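The craft trolley on the landing, and what lives on it

I keep getting asked about the trolley, so it gets its own page at last. It's a white three-tier one on wheels, and it sits on the tiles at the turn of the stairs because that's the only bit of floor in our house that doesn't already belong to something else.

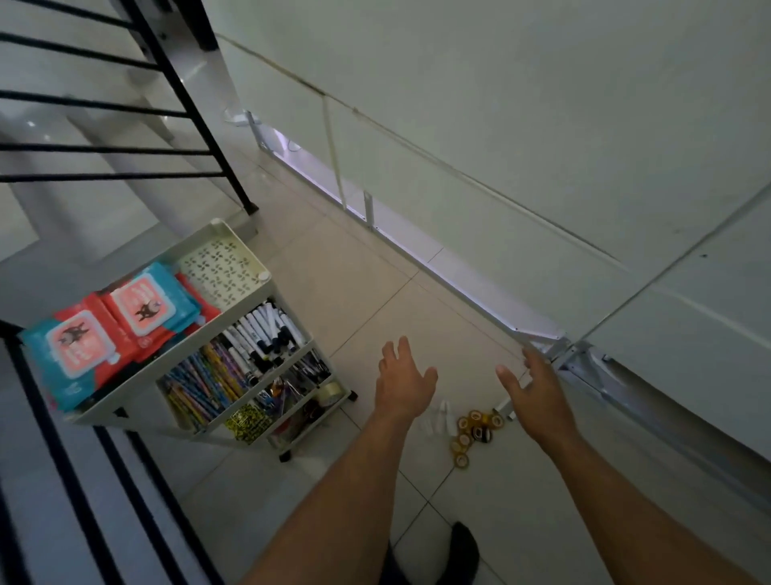

Does a craft trolley work if you haven't got a craft room?

I'd say it works better. If we had a proper room with cupboards I'd spread everything out in it and never find the glue again, whereas with a trolley you fill it up, and when it's full you stop buying things (in theory - I did come home from Trandavell with more felt tips in December). You wheel it to the table, you make your mess, you wheel it back.

Top tier: wet wipes, and plenty of them. Two of the packs are the turquoise and salmon ones with the cartoon animal on the label, then there's one in a red-orange wrapper tucked in behind. I used to keep wipes under the sink and it was hopeless, because by the time you've gone downstairs for them the paint has reached the banister. Now they're the first thing your hand lands on. The patterned liner with the little dark leaf shapes is there to cheer the place up and I'm very fond of it!

Middle tier: the busy one. The white markers with the black caps stand upright in a bundle at the front, and the coloured pencils lean next to them in a great big bunch, yellows and blues and purples and oranges all in together. I did try sorting the pencils by colour once, with 19 little elastic bands, and it lasted one wet afternoon. Dayana Solís, who teaches my two on the art mornings at Derkent, told me to put the pencils in any old how and save my energy for sharpening them. She was right, they get used far more now.

The pens: yes, a jumble. Some of them have clear and purple bits, some are dark all over, and I couldn't tell you which ones still write. Every so often I sit on the top step with a scrap of paper and scribble with each one, and the duds go in the bin. My neighbour Panya keeps hers in labelled jam jars and they look gorgeous, but I know what my lot would do with a jam jar on the stairs.

Packing tape: a clear roll, down at the lower edge. This is grown-up property. It's for parcels, and for mending the boxes the board games come in, and it still ends up wrapped around a cardboard robot most weeks. If you buy a cheap roll, fold the end over when you've finished with it or you'll be picking at it with your fingernail for ever.

Wheels: small and dark, and good on tile. They're less happy on carpet, so if your landing is carpeted I'd go for something with bigger ones. Ours came second-hand from Buppha Siriwan, who had it in her kitchen for 3 years with onions in it, and all I've had to do is tighten the screws and pull the hair out of the casters now and again. Do park it well in from the top of the stairs, please.

Next job is the paper. It's in a carrier bag on the bedroom door handle at the moment and I'm not proud of it. Rungnapa has offered me a magazine rack, so I'll add a picture when I've been round to fetch it.

Contact | © Rarkuvo Home Pages | Back to top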